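FOR IMMEDIATE RELEASE

Illberg Institute Publishes Guide to Coalition Agreements, Several of Which Are Still in Force

PISTHORPE, June 1, 2023. The Illberg Institute today released "Terms and Conditions," a guide to the documents political parties sign when no one has won an election and everyone would like to govern anyway. The guide draws on 70 coalition agreements from regional and national assemblies. It took two years to write, a little longer than the median agreement in it lasted.

Coalition agreements are among the least read papers in public life. They are signed at a long table, held up for the cameras, and put in a drawer, where they stay until one partner wants to accuse another of breaking them. At that point somebody goes looking for the drawer. The Institute's research team asked for copies from party offices, assembly libraries and, in one case, the brother-in-law of a former deputy minister, who had kept it with his tax records.

The longest agreement in the collection comes from the Stavano assembly and runs to more than 1,000 pages with annexes. It settles the price of school lunches, the routes of three bus lines, the order in which ministers enter the chamber, and the color of the folders. It does not say what happens if the prime minister resigns. The prime minister resigned in October, and the partners spent the rest of that month looking for the relevant page.

"People imagine that long means careful," said Araba Wumbei, lead author of the guide. "Mostly long means tired. You can tell which chapters were written after midnight. There's one on fisheries that refers throughout to a lake the region doesn't have."

What the guide found

Short agreements did no worse than long ones. The shortest in the collection fits on one side of a sheet and says that the two parties will meet every morning and will not surprise each other in the newspapers. The government it created served its full term. The authors caution against reading too much into a single case, then spend a chapter reading quite a lot into it.

Agreements that named a person to settle disputes held up better than those that set up a panel. Panels were slow to meet and quick to split along the same lines as the cabinet, which had been foreseeable. In several instances the panel's first dispute concerned who should chair the panel.

Promises about money were kept more often than promises about consultation. Partners who had agreed to a sum generally found the sum. Partners who had agreed to "involve each other fully and at an early stage" were found, in most of the interviews, to hold different views about what a stage was.

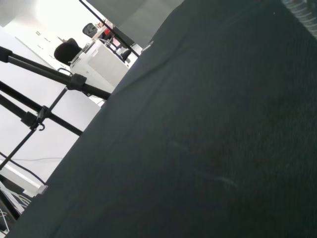 Estrella Nava is not persuaded by the praise for short agreements, and asked that her objection be carried in this release. A one-page deal works, she says, when the two leaders already trust each other, and leaders who trust each other could have written it on a napkin. Her own experience was of a junior partner with six seats and no leverage once the vote was over, and every page they got in writing was a page the larger party could not later forget. She would have liked more pages. She would have liked a page on fisheries.

The Institute thanks her for the comment and notes that it appears again, at greater length, as an appendix.

The Halilović clause

A full chapter is given to the so-called Halilović clause, under which a partner that walks out of government must first tell the assembly which government it would support in its place. The idea is old and appears under other names elsewhere. Its appeal is plain enough. Bringing a cabinet down takes an afternoon and gets good coverage, while putting another one up takes weeks and is mostly done in rooms without windows.

Opponents of the clause say it traps small parties in governments they no longer believe in. Supporters say the same thing in a more cheerful tone. The guide takes no side, although readers will notice that the chapter in favor is the longer one and has the better footnotes.

"I was asked to be balanced," said Narayanan Namboodiri, who wrote it. "I gave the arguments against it every chance. They had all of chapter nine." 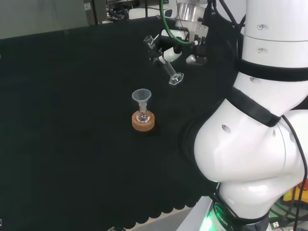 Drafting is where most agreements go wrong, and the guide's practical section begins there. Each party arrives with its manifesto, its list of things it told the farmers, and its second list of things it told everyone else. All of it has to become one text that a party conference can vote on by the weekend. A funnel set in the neck of a small round flask has a wide mouth and a slender stem, and anyone who has sat on a drafting team will know which end the manifestos go in and which end the deadline is at. The guide suggests settling the order of topics before the topics themselves, and leaving the preamble for last, when there is nobody left awake to fight over the word "historic."

The section also covers the following matters, on which the authors found surprisingly little written down:

Who keeps the signed copy, and whether that person may take it on vacation.

Whether an annex counts. (It does. See Stavano.)

What to call the second-largest party, which will not accept "junior."

How to end an agreement politely. Examples of the impolite kind are also supplied, with permission.

A 13-seat test

To try out its recommendations, the Institute ran a mock negotiation in Pisthorpe with retired legislators playing the parties of an assembly where 13 seats separated the largest group from a majority. Participants were given the guide, a meeting room and a time limit. They reached agreement on the budget, transportation and housing, and then broke up over the allocation of offices, specifically the one with the balcony. The authors consider the exercise a success for the guide's chapters on policy, and have since added a chapter on offices.

"It was pretend, and I still haven't forgiven them," said Chandrasekhar Chacko, whose party ended the day in opposition. "We had an understanding on that balcony."

Availability

"Terms and Conditions" can be requested in print or as a download from the Illberg Institute. Assembly libraries and party research offices receive it free of charge. Parties currently in coalition talks may ask for the chapter on deadlines separately, by messenger if necessary.

The collected agreements can be read at the Institute's reading room by appointment. Visitors wishing to see the Stavano text should allow a full day and say so in advance, so that the cart can be brought up.

A translation of the practical section is in preparation. The translators have asked what is meant by "a spirit of partnership," and the authors are discussing a reply.

About the Illberg Institute

The Illberg Institute studies how governments are formed, kept going and replaced. It is independent of all parties, several of which have complained about this.

Media contact: Itzel Aguirre, Press Office, Illberg Institute, Pisthorpe. Interviews with the authors can be arranged separately or together, although they prefer separately.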